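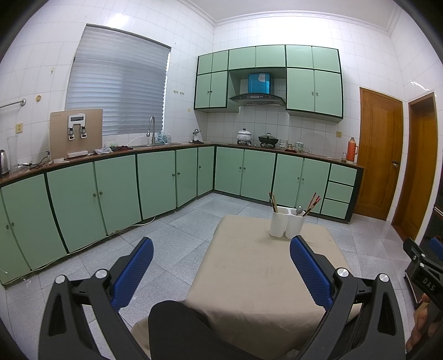
Half of our shifts are now with the grippers. How is it at your workplace?
Work and Automation > Home help and cleaning

emilia_d
Good evening to all. I work for Fundomum, in the Tultley branch, for several years. My job was always household help: kitchens, laundry, setting the table, a little cooking. From March half of my hours are changed. I go to a flat, I take one gripper in each hand, and I do the small tasks with them so that the robot company can learn from the recordings. Chopsticks into the holder, spoon out of the holder, cloth folded, again from the beginning.

I want to be fair. The pay by the hour is the same and I do not scrub ovens on these days. But I notice that I come home tired in a different way. My hands are tired, and my head also, because I must think about each movement which before I did without thinking. The target is 132 good recordings in one shift. When the Wuvora program rejects one, it does not count, and it does not always say why.

My questions: do you also have a target? Who decided it? And do you know what is planned for us when there are enough recordings? Our manager says "new roles" and then speaks about something else.
Emília Dvořáček

mopandbucket
Same firm, different branch. We have no target, only hours. I would ask where your 132 came from, because I suspect your manager has made it up.

As for the new roles, I've heard that one at two previous jobs. At the laundry it meant three of us stayed and the rest got a card.

grey_kettle
I'll disagree with bucket before this becomes the usual thread. I've done recording shifts since last autumn and I like them. My back was ruined from floors. Now I sit at the table for most of it, I pick up chopsticks, I put them down. Yes it's dull. So was hoovering the same stairs for nine years.

Rejections: mostly mine are because I moved too quickly, or I used the fingers on my free hand to help a spoon along. You stop doing it after a week or two.

emilia_d
Thank you both. @grey_kettle, I sit also, and for the back you are right, I did not think to mention it. With the spoon I have the same bad habit!

What I find difficult is thin things. The pads hold a spoon well if I take it by the flat part, but with two chopsticks lying together I always take both or none. By hand it is one second. I had a morning when I repeated it until I wanted to throw the holder in the sink.

nightshift_pav
Come at them from the end that sticks out, not the middle. And let the pads close slowly. It feels silly but you get one most times.

Not home help myself, I'm in a warehouse, we had the same kit for packing. Some thoughts from the other side of it. We recorded for months, then the arms came for one line. Four people moved to checking what the arms had packed. It's lighter work and it's lonelier. You used to talk across the belt and now you stand by a screen. The management had calculated everything except that.

mopandbucket
And how many of you were on that line before?

nightshift_pav
Seven. Two left by themselves, one retired. So no sackings, but no hiring either. You can decide if that's good news.

tultley_murin
Murín here, shift planner at Tultley, writing from my own account and only for myself. Emília, the 132 is from me, in a way. I took the average of our first two weeks and typed it in the plan, and then the office began to call it a target. It was never agreed with anybody. I have asked to have it taken off. For information, the whole branch made 1,804 accepted recordings last month and the customer did not complain.

About afterwards, I have no plan in my drawer that I am hiding. I know that the contract is for 6 months and can be made longer.

mopandbucket
Fair play for writing that under your own name. But "can be made longer" is for the customer to decide, yes? So the cleaners wait for a letter.

tultley_murin
Yes. I can't say it nicer than you did.

emilia_d
Thank you, Mr Murín, I did not expect to find you in this forum. It helps me to know where the number comes from. I was skipping my tea for an average.

I would still like that it is written somewhere: which cleaning clients we keep, and that our normal rounds are not given away while we are recording. Mrs on the second floor in my Wednesday house already asked me if I am leaving her.

grey_kettle
That part I agree with completely. I lost two regulars that way and when I wanted them back they'd gone to another firm.

Also ask about the weight. Each of ours is roughly 470 grams, which is nothing for five minutes and a lot by three in the afternoon. We got a break every forty minutes, but only after we asked for it as a group -- asking one by one did nothing.

nightshift_pav
Seconded on the breaks. And ask if they keep sound. Ours did at first, and you'd be surprised what people say while dropping things.

emilia_d
I have said many things about chopsticks, mostly in my own language, so perhaps I am safe.

We are five on the recording shifts. I will write one page with breaks, the rounds, the rejections with a reason, and the sound, and I will ask the others to sign on Saturday. If somebody has such a letter already, please send me a private message. My written English takes me a long time and I prefer to correct a letter than to begin one.

grey_kettle
Sent you ours. Change the branch name, it's in there twice.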